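Last updated December 2019

The engineer who looks after the practice rooms at Ruvard has a mug of tea going cold beside her keyboard and, as she is quick to tell me, no great love of tidy houses. "A tidy house teaches you how to be in that one house," she says, pulling up her chair and waving me toward the spare one. "I grew up with four brothers. I know what a bedroom looks like."

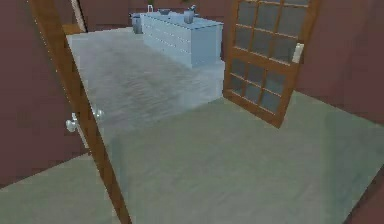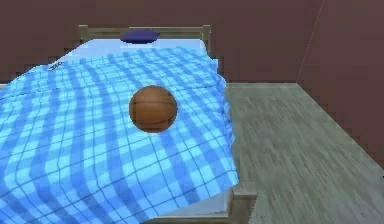

Her job is collecting examples for Oruvgate, a learning system that is meant, one day, to find its way through a home and put things back where they belong. All of it happens in simulation for now, in rooms that she and a small team build and rearrange, and each run through a room is saved for the system to study later. "People expect me to talk about the clever part," she says, laughing, "and I always end up talking about doors!" The glass-paned one has taken up a good deal of her November. You can see the floor and furniture through it, and she wanted plenty of runs where the system has to learn that seeing a dresser is a different matter from being able to get to it.

The basketball on the plaid blanket is a favorite of hers, too. "It's a big, plain, round thing, and then you set it on all those folds and wavy lines, and suddenly it's a proper lesson," she says. The team has saved 2,000 runs so far, and she threw out 300 of them herself after a long week of watching (she won't say how many cups of tea that took). Most were simply dull, ten near copies of the same walk across the same floor.

I asked whether she worries about the rooms looking a bit soft and plain next to a real home. She thought about that for quite a while. "I do, yes. We'll have to face it when we move on to the Pesonen rooms in the spring. But I'd still like it to know its way around a bed first."

Contact us | © 2019 Gornthorpe | Back to top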